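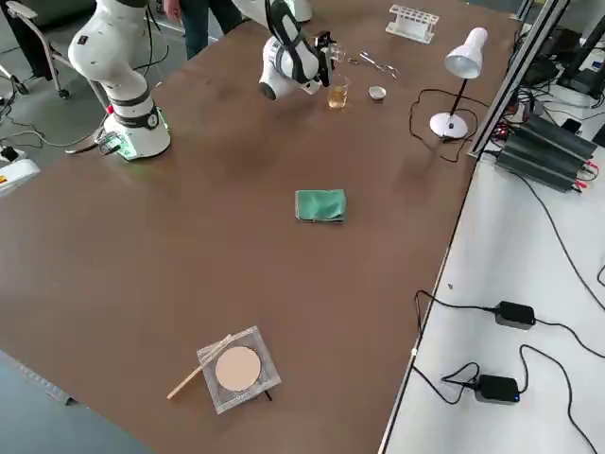 Figure 3. Bench layout with green cloth, test tube rack and desk lamp. The beaker with amber liquid stands toward the far edge.

4.2 Where things end up

The catalogs we consulted show the teaching bench as a tidy grid, with glass on one side and metal on the other. Benches in use do not look like this. In Figure 3 the scissors and tweezers have the far edge more or less to themselves, and the middle of the table, which every manual we read reserves for the work, belongs to a folded cloth. We came to call this the Mendeck problem, after the storage guide that devotes 13 pages to drawers and one paragraph to the surface on top of them.

Our survey of 29 benches at the Flukville site asked a plain question: which items get a fixed place, and which ones wander? The lamp was expected to be a fixture. It wandered. The cloth was expected to be put away, an expectation held mainly by people who do not own cloths. Small white dishes did best, perhaps for the simple reason that they are easy to overlook and so do not get moved.
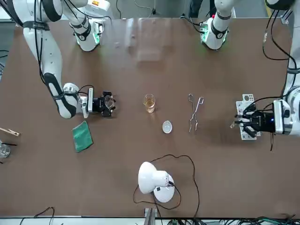

Figure 4. Layout with the beaker at the center, the evaporating dish beside it and the lamp in the lower center.

Figure 4 comes close to what Đặng calls a "working cluster": the beaker, the evaporating dish and the tongs lie within a short reach of one another. The cloth keeps its distance at a tilt. We coded a cloth as "placed" if it was folded and "dropped" if it was not, and then spent most of June arguing over the ones in between. The final coding sheet has 646 entries, of which cloths account for a share we would rather not print.

Long thin tools gave us a different kind of trouble. A beaker takes up the same patch of table whichever way it is turned. A pair of tongs does not, and when left open it claims a good deal of space that it has no plans to use. Racks are worse. Standing, a rack is furniture; on its side it is an obstacle with holes in it, and our Pledia scoring form had no box for that. We added one.
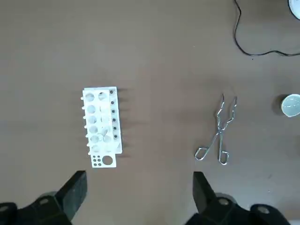 Leave the rack lying down if you like, Pledia wrote back when we sent the revised form, but then score it by the area it covers and stop calling it storage. We took the first half of this advice. Racks on their sides are scored by area in Table 2, and they are still called storage there, as the column heading had already been set.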